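Nirgate Lot: Surface and Low-Speed Vehicle Notes

Gallery page, July

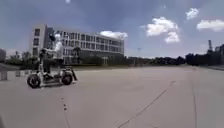 Concrete lot with the open-frame vehicle and seated driver, left of center. Thin dark crack running diagonally toward the right.

The Nirgate lot is a single open area of concrete pavement on the south side of the Kokelari site. It was poured in 18 bays and has never been striped. We use it for low-speed driving because it is wide, close to level, and has no curbs inside the perimeter. This page records the condition of the surface and the way the lot is set up for a driving day. Notes are by Wanpen Ratanaporn, with drainage levels by Kilian Mayrhofer.

Surface
The concrete has a smooth finish and is pale grey when dry. Shade varies a little from bay to bay. Most of the variation comes from the original pour, which took several days, and some from later cleaning. It has no effect on grip that we have been able to measure.

Cracks and lines
The diagonal crack is the one listed as C2 in the site log. It is thin, and a tire passes over it without any change in steering feel. A second thin dark line runs down the right side of the lot, starting at the far edge. Both are checked at the start of each season and after the first hard frost. Width is read with a feeler gauge at fixed stations and written down even when nothing has changed.

Spots
A short row of small dark spots lies on the left-center part of the pavement. They are logged as surface marks. Drivers should not use them as a braking reference.

Vehicle
Small and low, mostly white and light grey, with large dark tires. The driver sits upright and fairly high for the length of the chassis, so turns are taken wide and slow. Side-on passes like the one shown are the most useful for judging posture and the line of the chassis over the ground.

Driving area
The working rectangle covers 1,418 square meters and is measured from the drain at the north corner. Passes are driven along the long axis, first in one direction and then in the other. Vehicles stay six meters inside the perimeter at all times. The limit for turning is walking pace until the driver has completed six full laps.

Drainage
Water leaves the lot toward the north corner. Kilian's levels show a steady fall with one low area near the gate, where a shallow puddle stays for a few hours after rain. Driving starts once that area is dry to the touch. The Sjöberg level used for the survey was checked before and after, and the readings closed within tolerance.

Related pages
Tusach lot, surface notes
Kokelari access road, gravel section
Nirgate lot, winter inspection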